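Stories > Short Fiction > Workplace

Filed under: Short reads, Machines, Rules and regulations

Clause Six

The standard we worked to at Clomby was 18 pages long and had been written in June by someone who had since moved to the Tambunan site. It had 12 clauses. Clause six said that no session could begin until the operator had looked at both pads, and that a pad with lifting tape was to be changed before anything was picked up.

I was the operator. I had read clause six on my first morning and signed to say so.

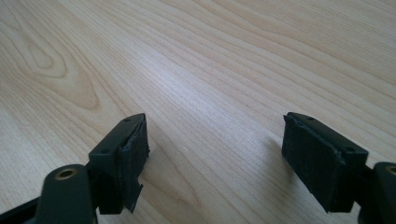 The task list for that shift was 100 pick-ups. Saron, the firm that paid for the work, wanted them by the end of the day and would not take them in two batches. I had the tool in my hand and my coat still on. The tape was in a cupboard on the floor below, and the cupboard was locked after lunch unless you asked at the desk.

A checklist came up on the screen. Table clear. Light on. Fingers open. Pads sound. I ticked the first three and stopped at the fourth.

The word bothered me. Sound could mean whole, or it could mean good enough to hold a cup. I had held a great many cups with worse. The checklist was made by Cludent, who sold us the software, and it had a help button beside each line. I pressed the one beside the fourth. It said: Confirm that pads are sound.

I wrote to the desk and asked what the site took it to mean. The answer came back quickly. It said the operator was best placed to judge.

So I stood and judged. If I ticked the box and the pads held, there would be a hundred good records and no one would open them again. If I ticked it and something slipped, the record would say the pads were sound, in my name, and whoever used it later would go looking for the fault somewhere else. They might spend a week on it. I had done that job myself for a year before I came upstairs, going through other people's ticked boxes, and I remembered how long it took before I would let myself doubt one.

There was a third choice. Clause nine allowed a session to be marked as late, with a reason. I had never seen anyone use it.

I typed: Left pad, tape lifting at the bottom edge. Gone for tape. Then I put the tool in its stand and went down.

The desk had to find the key. The tape was the wrong width, and I cut it lengthways with the scissors on the cupboard shelf, which clause four said I should not do — it wanted tape used as supplied. I wrote that in as well when I got back. Taking off the old pad was slow work. Part of it came away in a strip and the rest had to be rubbed off with a thumb. I put the new one on, pressed it flat, opened and closed the fingers a few times on nothing, and ticked the fourth box.

I finished six pick-ups short. Saron sent the batch back, as they had said they would, and the desk asked me to write a page on why. I wrote half a page. I gave the two clause numbers and the times, and I asked for the tape to be kept in the room.

The next version of the standard was dated October 1, 2024. Clause six now said that the operator must record what was wrong with a pad as well as whether it had been changed. Clause four let us cut the tape. Nothing was said about where to keep it, and I went on asking at the desk for the key.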